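Home > Forums > Floors & Surfaces > Vinyl, Lino & Resilient
Filed under: Maintenance, Scuffs and Stains
Started in July by gravelpit_greg

Scuff marks on pale floor, strip it or live with it?
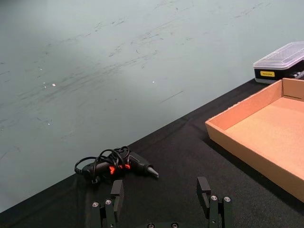 Re: what I've tried so far

gravelpit_greg
We took over the lease on a small hall in Tristberg and the floor is a pale grey-green sheet product, going by the offcut left in the cupboard. It's covered in dark streaks, mostly running on the same diagonal. The landlord's paperwork calls it Zondum but doesn't give a year or a range. I've mopped it twice with neutral cleaner and the colour came up a bit but the streaks stayed put. A white pad by hand took off some of the lighter ones. The ones I can feel with a fingernail didn't move.

Quote to strip and reseal is $23 a square metre, and there are 96 square metres. I'd like to avoid that if a weekend's labour would get most of the way there. Any thoughts?

lino_lorikeet
You've got two different problems. Scuffs are rubber left on top of the floor and they'll come off. Scratches are in the finish or in the floor and no cleaner will touch them. Your fingernail test is the right one. Go over the whole hall and see what the split is before you spend anything.

For the scuffs, try a bit of eucalyptus oil on a rag, then wash it off with neutral cleaner straight away. Do a patch behind a door first.

mopbucket77
I wouldn't put eucalyptus on it. If there's an old acrylic polish on that floor the oil will soften it and you'll end up with dull patches that look worse than the marks. I did this in a church kitchen and had to strip the lot anyway. A tennis ball on a broom handle works on rubber scuffs and can't hurt anything.

lino_lorikeet
I said test it first. I've used it for years on sheet vinyl with no trouble.

mopbucket77
On unsealed vinyl, sure. He doesn't know what's on it.

tristberg_tess
The diagonal is from furniture being dragged to a storeroom, I'd say. Our clubrooms had the same pattern from trestles going to the one corner. We cleaned it up and it was back inside a term. Put felt or soft rubber feet on everything and get a trolley before you pay for any work. The Joo slip-on feet have lasted well for us but they do fall off the round-leg chairs.

gravelpit_greg
That fits, the storeroom is in the far corner. Previous tenants left stacking chairs and half of them have bare metal legs.

Did the ball test. It lifts a fair number of the streaks but it's slow, and my shoulder is no good today. I'd guess a bit over half the floor would be left with something showing.

urberg_floors
I do this for work, so take that how you like. $23 is on the high side for a plain strip and two coats if the hall is empty. Ask whether it includes moving furniture and how many coats they're putting down. Also ask what they'll do about the deep scratches, as new polish fills the fine ones and does very little for the rest.

If you're doing it yourself, hire a slow-speed machine with a red pad and spray buff a section near the entrance. Don't use a green or black pad unless you're committed to stripping. Sweep properly first, grit under a pad will give you a whole new set of scratches.

mopbucket77
Agree with all of that. Red pad, slow machine.

lino_lorikeet
Fine by me too, though I still reckon he should do the rubber marks by hand first. Buffing over them can smear black all through the finish.

urberg_floors
Only if the pad's loaded up. Flip it or change it every 40 square metres or so and you'll be right.

oldhall_oz
Going to go against everyone and say leave it. It's a hall. People put chairs on it and dance on it. We paid for a full reseal and it looked good until the first 21st. Wash it, fix the chair legs, spend the money on the heating.

tristberg_tess
You still need some kind of finish on it, Oz. Once the wear layer goes the dirt gets in and it never looks clean again.

oldhall_oz
Ours is older than most of the members and it's still going.

gravelpit_greg
Thanks all. I've ordered feet for the chairs and booked a machine from the hire place. I'll do a section by the entrance and leave the rest until I've seen how that comes up. Will also ring the contractor back about the number of coats.

urberg_floors
Check the hire place gives you the pad holder as well. Ours charges extra for it and doesn't mention it until you're at the counter.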